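Re: Cell 2 at Kudow, and what happens to the packing bench 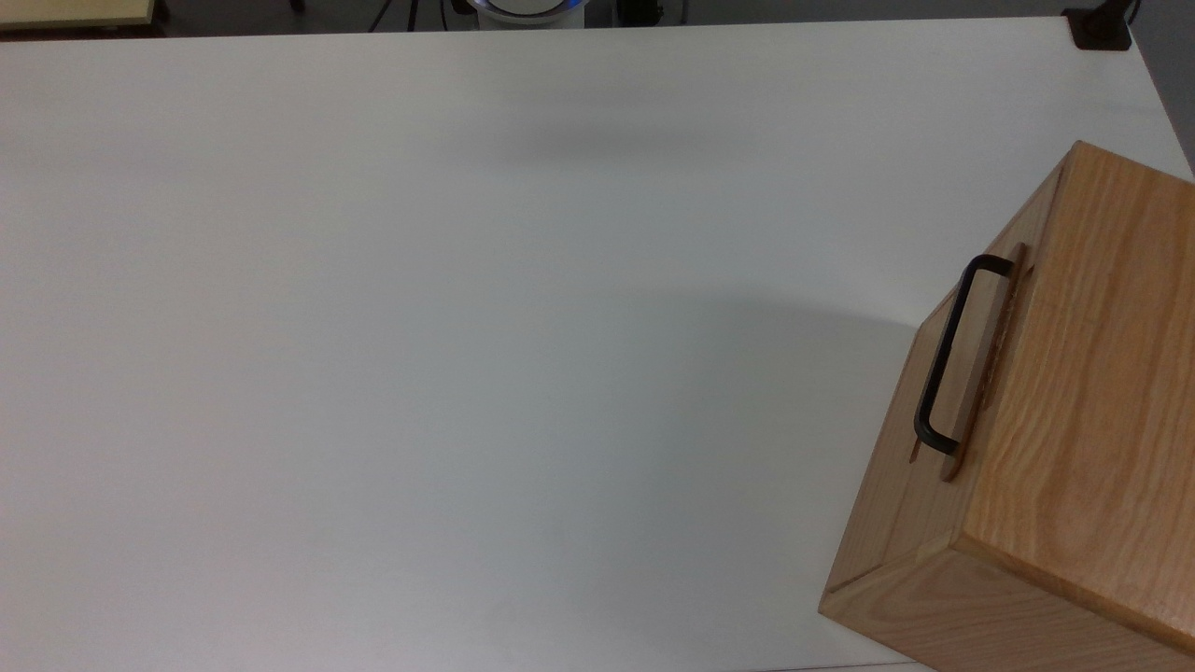 **Béla Sárközi**
Shift lead, packing and returns, Kudow site

Wednesday's handover notes are in the usual folder, so I'll keep this to the automation thread. I'm quoting the part of the Turkelent message I want to answer, for people who joined the list after it went round.

> We are pleased with how the box-handling work at Kudow is coming along.
> The wooden crates with the black pull handles are the natural place to
> start: one size, one handle, one bench. Once the cell is in regular use
> we expect packing staff to be released for higher-value tasks. The
> transition should be invisible to the people on the shift. Target
> output is 134 crates per shift, with 2000 as the milestone for the
> first review.
>
> Please send any concerns to the project inbox by the end of the month.

I have concerns, and I'd like them on the list where everybody can read them. The project inbox has had three mails from me and I've had one auto-reply.

First, "invisible." The crate bench used to be four old tables pushed together, with tape guns, the label printer, somebody's radio and a drawer of spare screws. Now it's one big white top and it has to stay clear. I understand why. But all of that stuff went somewhere, and where it went is the shelf behind the returns cage, which means a walk every time the printer jams. I wouldn't call that invisible if you're the one walking.

Second, the crates. It's true that they all have the same handle. It's a black bar on a wooden strip, and you can get your fingers behind it easily enough. What the message leaves out is that the pine isn't the same from one delivery to the next. Majali have been sending us boards that move with the weather, and in a damp week the strip pulls a little and the handle sits crooked. A packer feels that as soon as they lift, puts the crate to one side and gets a screwdriver. I asked the integrator what the cell does with a crooked handle and was told it would be "flagged." Flagged to whom? If the answer is the packer, then the packer hasn't been released for anything. They're doing the same repair, only now they get called over to do it.

Third, those higher-value tasks. I'd like someone to name one. I've asked in two meetings. The first time I was told "quality," the second time "supervision of the cell." Supervision of the cell, as far as I can tell, means standing beside it. Dock work would be a real answer, and several of my people would take it, but dock work is a different pay grade and needs the forklift ticket, and I haven't seen a training budget with our names on it.

Fourth, the number. 134 crates a shift is less than we do by hand on a good day and more than we do on a bad one. Fine. But the comparison in the slides used August, when half the team was on leave and we had two agency people who'd never seen a strap tensioner. If you want a fair baseline, use a normal month. I can give you the sheets. We packed 1017 crates in the last full week before the bench was changed, and that was with the printer out for a morning.

I don't want to be told I'm against machines. The strapping machine was the best thing anyone ever bought for this building and I argued for it. It took a job that wrecked people's wrists and did it without asking anyone to stand next to it. I went through the plans for Cell 2 hoping to find the same kind of thing and couldn't. Lifting crates off the pallet is the part that hurts, and that part is still done by us. The robot gets the crate once it's already on the table at a comfortable height.

So, what I'm asking for before the review:

- A written list of what a packer does during a shift with the cell running, hour by hour. Draft is fine.
- Who decides that a crate is bad, and who fixes it. If it's us, put the time in the count.
- A baseline from a month that isn't August.
- A shelf or a cart for the printer and the tape within reach of the bench. This one costs almost nothing and I'd take it this week.
- Somebody from Turkelent on a late shift. All the visits so far have been in the morning, when maintenance is in the building. After six there's only us.

To the Zarnov people reading this: you had your cell put in before ours, and I've heard two versions of how it went. One says the team stayed the same size and got new work, the other says three contracts quietly weren't renewed. I'd rather hear it from someone who was on the floor. Write to me off list if you'd prefer, I won't forward it.

One practical thing for our own shift. Please don't put cups, gloves or clipboards down on the white table, even when the cell is stopped. I know it's the only flat surface at that end now. I got the lecture about it on Monday and would like not to get it again. Use the windowsill until we have the cart.

I'm on lates until the end of next week, then off for two days. If there's a meeting about any of this, please put it in the afternoon.

Béla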